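Teleoperación en cocina simulada: avances de Trilanton

El programa Trilanton, que Gimine desarrolla junto con Lenderberg, ha completado en julio su primera serie de demostraciones por control remoto, con un total de casi 400 episodios. Los operadores, coordinados por Corinne Pettigrew, guían el brazo en una cocina generada por ordenador. Entre las situaciones registradas figura la de la pinza apoyada en el borde derecho de una pieza curva y clara, dentro de un electrodoméstico gris. La próxima serie constará de 238 episodios y estará a cargo de Joar Solheim.
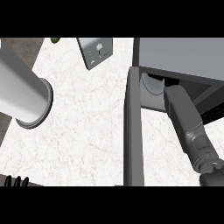
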